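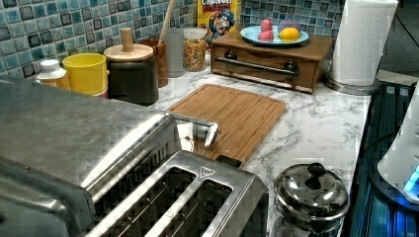

Is it worth descaling a kettle with the branded sachets?

Posted by Panya Nuchit, Mar 11, 2024

We moved to Osstead in September and the water is very hard. My kettle had a crust on the bottom within weeks. The hardware shop sells Entwistle descaling sachets and the man there swears by them, but the ingredients list says citric acid and not much else. Am I paying for a fancy packet? I've also read that vinegar does the same job, and that scale makes a kettle cost a fortune to run, which sounds like a sales line to me.

Gerardo Ferri

You're paying for the packet. Buy a tub of plain citric acid from the baking or home brew shelf. I use 2 tablespoons in a litre of water, bring it to the boil, switch off and leave it for half an hour. Pour away, rinse, boil once with fresh water and chuck that too. My tub has lasted around 4 years.

Vinegar works but the kitchen stinks and so does your tea. As for the running costs, I've never seen a figure I believed. A thick crust might slow things down a bit, but I kept a note of my meter readings before and after a clean and couldn't find any difference. The better reason to do it is the bits floating in your cup.

Whatever you use, keep it off marble or limestone worktops. Acid marks them and it won't polish out with a cloth. 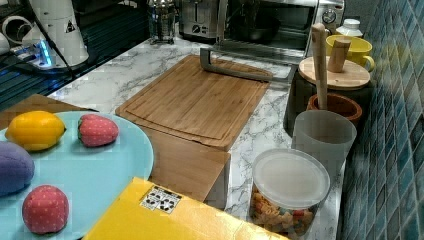
Toy fruit, including a lemon and two strawberries.

Halldóra Østergaard

Just use a lemon. Cut it up, boil it, done. My mother did it for years.

Onyekachi Haruna

Lemon is fine for a light film – I wouldn't trust it on a proper crust. You'd need several, and at that price you may as well buy the sachets.

Don't bother with those magnetic gadgets that clip on the pipe either. We had one from Plasteck and the kettle furred up exactly as before. A filter jug did help, but then you're buying cartridges for ever, so work out the cost first.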